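Packing a Small Suitcase: Does the Order Matter?
Project report, Prirent Design Studio course, spring term

1. What we wanted to find out

Our group picked packing because all four of us had moved between a dorm and home in January and had arrived with wrinkled clothes. Packing guides mostly agree that you should roll, or that you should fold, but few of them say much about the order things go in. We decided to leave rolling out and look only at order and at how flat each piece is before it goes in the case.

2. Method

We used one hard-shell suitcase, the clothes and towels we already had, and a timer set to 60 seconds per item. Every session began with the same pile on the floor next to the open case. We tried three orders: large pieces first, small pieces first, and whatever came to hand. In total we did 29 packings. One was thrown out because the zipper on the lid pocket had been left open and a sock went in there.

After closing the case we left it upright for 70 minutes, then opened it and scored each piece for wrinkles from one to five. The scoring sheet came from the Celis handbook. We changed two of the labels — the original ones were written for table linen.

3. Results

Large pieces first gave the best scores. When a shirt is spread across the bottom shell it works as a base, and the lighter cloths on top of it stay where they are put. Small pieces first left bumps that showed through everything above them.
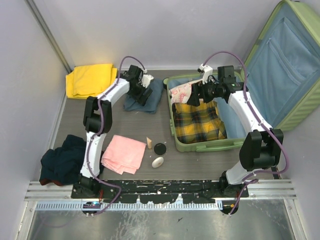
Folding before packing mattered more than we expected. A towel folded on the floor kept its shape in the case in almost every packing. Cloths that went in straight from a heap had to be pulled flat inside the shell, and the corners usually ended up under something else. We lost most of our time there.

4. Problems

Our scores are opinions. Two of us rated higher than the other two all term, and we only averaged them. The Schouten group next door used a ruler to measure creases, and we should have asked to borrow their method.

5. Next steps

Repeat with a soft bag, and add shoes. The full score table (1062 entries) is in the Hukunano folder under our group number.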